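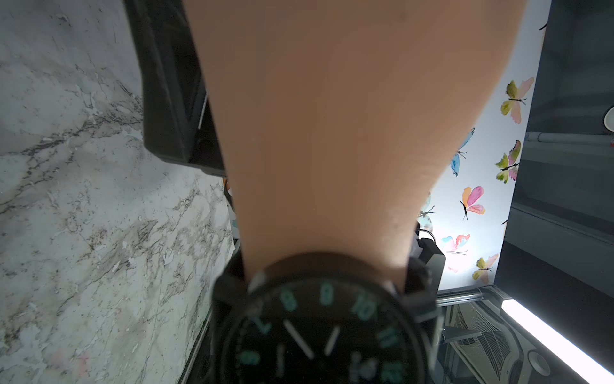 第三讲 时间的测量：从日晷到石英

课程：日常技术史入门
日期：2023年2月14日

一、本讲的问题

我们每天看时间很多次，可是很少问：一个小时为什么是这么长？本讲讨论人们用什么办法把一天分开，以及这些办法怎样改变了工作和出行的习惯。请先读讲义集《Lurken》第89页，再看下面的内容。

二、太阳与水

日晷利用影子的方向来表示时刻。它的缺点很明显，阴天和夜里都不能用。古代很多地方把白天平均分成十二份，所以夏天的一份比冬天的一份长。这种时间叫做“不等时”，和我们现在的小时不一样。

水钟（中国叫漏刻）可以在夜里使用。水从上面的壶慢慢流到下面的壶，浮在水上的箭尺指出时刻。水位变低的时候，水流也变慢，因此后来的工匠增加了补水的壶，让水位保持稳定。冬天水会结冰，也是一个麻烦。

三、机械钟

欧洲的机械钟出现在十三世纪末到十四世纪。重锤提供动力，擒纵机构控制齿轮一步一步地走。早期的钟每天误差比较大，常常要用日晷来校正。十七世纪有了摆钟，误差减小很多。摆的周期主要由摆长决定，同学们可以自己验证：摆长变成四倍，周期变成2倍。

船上不能用摆钟，船的摇动会影响摆。航海的人需要准确的钟来计算经度。地球每小时转十五度，所以钟差四分钟，经度就差一度。

四、手表

十九世纪男人多数用怀表，手表被看作首饰。后来军人需要腾出双手，手表才慢慢普及。为了夜里能读数，表盘上使用过含镭的夜光材料，画表盘的女工因此受到严重的伤害。现在常用的夜光材料没有放射性，先吸收光，然后在暗处发光。

石英表用晶体的振动来计时，常见的频率是每秒32768次，也就是2的15次方。电路把它连续除以二，最后得到每秒一次的信号。

五、统一的时间

铁路出现以前，每个城市用自己的地方时。相邻两个城市差几分钟，走路或者坐马车的人不觉得有问题。火车时刻表却需要同一个时间，于是铁路公司先统一，城市后来跟上。

六、作业

1. 解释“不等时”和“等时”的区别，各举一个使用的场合。
2. 一只钟每天慢2秒，1000天以后一共慢多少？请换算成分和秒。
3. 阅读材料《Prindero车站的钟》，写一篇短文，说明车站的钟和教堂的钟有什么不同的作用。用中文写，不要超过两页。

作业交到课程信箱2878。迟交的作业请在第一页写明原因。第四讲的内容是历法，请带上计算器。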